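Foro Enden > Automatización > Robótica en casa y en taller

Tema: Doblar ropa a máquina: ¿ya o todavía no?

plilloteo_8
Abro tema porque en el de aspiradores ya nos desviamos. En el taller donde trabajo (Hirvonen, lavandería industrial) la línea de toallas y sábanas está automatizada desde hace años. Entra pieza plana, de medida conocida, y sale doblada. Lo que sigue siendo manual es la prenda suelta: camisetas, pijamas, ropa de niño. Me piden un informe sobre si merece la pena probar brazos con pinza. Mi respuesta provisional es que no.

Oduor Koech
Depende de lo que llames probar. Con pinza de dos dedos y una política entrenada por imitación, una camiseta extendida sobre mesa lisa se dobla. Tarda, pero se dobla. En Pestitska hicimos 858 intentos en noviembre con prendas de algodón y los fallos se concentraron en el agarre inicial: o cogía una sola capa cuando hacían falta dos, o al revés.

plilloteo_8
Sin tasa de éxito ese número no me dice nada. ¿Partíais de prenda extendida o de montón?

Oduor Koech
Extendida. Desde montón la tasa cae a la mitad, aproximadamente un 50 % de lo que teníamos en mesa. No lo considero resuelto.

tornillo_flojo
Entonces lo que tenéis es una demo. En mi casa la ropa no aparece extendida en ningún sitio. El que dobla empieza por buscar el cuello, darle la vuelta a las mangas y separar lo que se ha quedado enganchado. Eso es el 90 % del trabajo y es justo lo que os saltáis.

Gunhild Ragnarsson
No estoy de acuerdo con lo de demo. Separar el problema en etapas es lo normal: primero doblar, luego extender, luego sacar del montón. Mi objeción es otra. Todo el mundo mide sobre mesa de color uniforme y con luz difusa. En una casa se dobla encima de la cama, y ahí cambian tres cosas: el apoyo cede, la colcha también es tela y el fondo tiene dibujo.

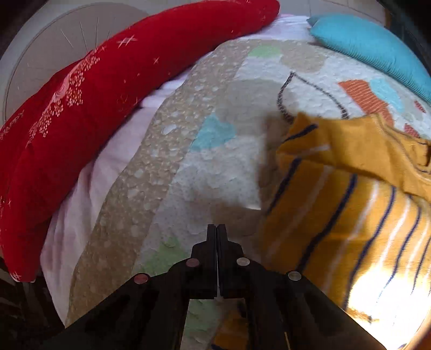

Lo del apoyo es lo peor. Si los dedos bajan medio centímetro de más sobre una mesa, hay contacto rígido y el par del motor lo delata. Sobre una colcha acolchada no hay escalón en la señal - los dedos se hunden y al cerrar pellizcan prenda y colcha juntas. Con rayas oscuras y claras, además, un pliegue se confunde con el dibujo, y si entra sol directo la zona quemada se queda sin textura y la estimación de borde falla.

tornillo_flojo
Eso refuerza lo que digo.

Gunhild Ragnarsson
Refuerza que faltan datos tomados en camas y sofás. Que no se pueda hacer es otra afirmación.

Oduor Koech
Lo del pellizco doble lo vimos con un mantel debajo. Bajamos la fuerza de cierre y añadimos un tirón corto de comprobación antes de levantar. Mejoró, a costa de 6 segundos por agarre.

plilloteo_8
Seis segundos por agarre en mi línea es inviable. En una casa, de noche y sin prisa, lo veo de otra manera. Entrego el informe el 4 de diciembre con un no para el taller y dejo lo doméstico como pendiente. Si alguien tiene ensayos sobre superficie blanda, que ponga punto de partida, tipo de prenda y criterio de éxito.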